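Furkside egocentric retail pack — worth the licence?
Forum: Datasets and training services

tiltberg_ops
Posted 06/11/2025

We are looking at the Furkside retail pack for pretraining a shelf-picking policy. It is head-camera footage of people handling stock in small supermarkets, sold by the clip with hand pose tracks included. The trial gives you 35 clips. I have been through all of them and I am undecided. The grasps are more varied than I expected, and plenty of them are on soft packs, where our own teleop data is thin. A typical two-handed hold at the lower corners:
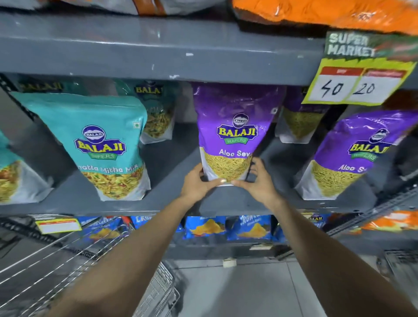
Does the trial include the hand pose tracks or only the video?
The trial includes both, in the same file layout as the paid pack, but without the contact labels.

My main worry is transfer. We run two parallel grippers on a fixed torso. Five fingers spread under a pouch tell me where the contact was, but not what my gripper should do about it.

jara_n
Reply to tiltberg_ops

We bought the full pack in April. For transfer we dropped the finger joints and kept the wrist pose plus a single pinch axis per hand. That was enough to pretrain the approach phase. The grasp itself still had to come from robot demonstrations. If you expect to skip teleop entirely, do not buy it.

R. Zapata
Reply to jara_n

I disagree on dropping the fingers. On pouches the fingers are the useful part. The support comes from below and the thumb sets the tilt. Reduce that to a pinch axis and you teach the policy to squeeze the bag, and a squeezed bag slides. We keep the thumb and two fingertips and fit a contact patch.

jara_n
Reply to R. Zapata

Fine if your end effector can make a patch. Ours has two flat pads. I have no use for a thumb I cannot reproduce.

tiltberg_ops

For reference, this is the sort of hold Renato means. Same product range, thumb on the clear window, fingers wrapped round the bottom, more bags of the same design close by:
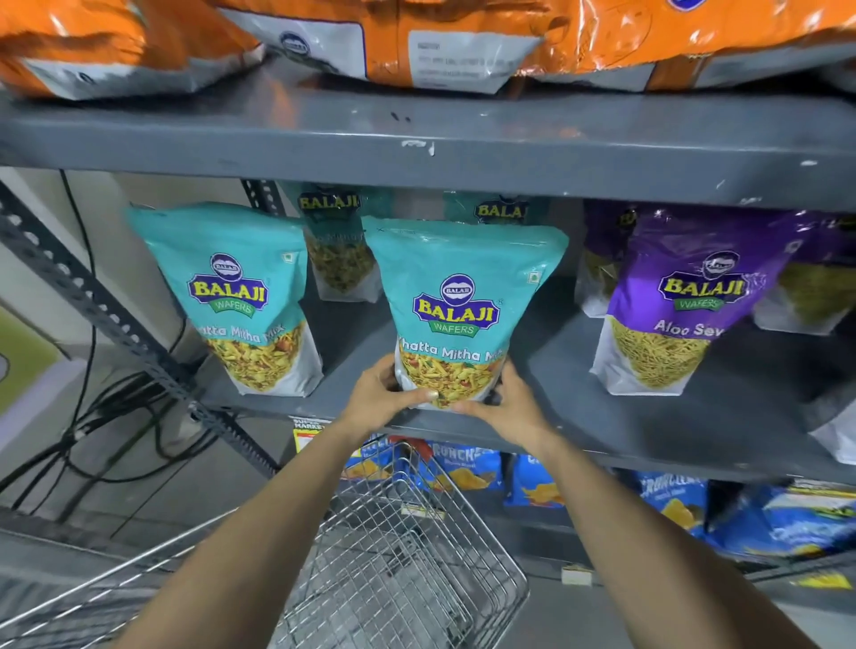
Can the pack be licensed for a commercial product?
Commercial use needs the higher licence tier; the standard one covers internal research and evaluation only.

Two bags that look the same and nearly touch are a good test for segmentation. Our current model merges them. I would pay for the pack on that ground alone if the masks were clean.

lorena_o
Reply to tiltberg_ops

They are not clean. I checked 1000 masks on the paid version and 93 of them had bled into the neighbouring pack, mostly where the printing was identical. Transparent windows are worse than the opaque parts. Furkside did reissue the files when I sent a list — it took them nine days — but you should budget time for your own pass.

Naledi Maluleke
Reply to lorena_o

That matches ours. I would add that wrist tracks get noisy when a forearm leaves the view. We filter on the confidence column and throw away anything with a long gap. Has anyone compared it with the Flameck set?

R. Zapata
Reply to Naledi Maluleke

I have used both. Flameck has better calibration and far duller shelves. Everything is front-faced and evenly spaced, so a policy trained on it does badly once a pack leans. I would take the untidy shelves and live with the pose noise.

jara_n

And I would take the calibration. You can add clutter in simulation. You cannot add a camera model after the fact.

tiltberg_ops

Thanks, all. I will ask Furkside for the camera intrinsics per clip and a sample of the reissued masks before I go any further. If they will only send the intrinsics after purchase, we will put the money into teleop hours.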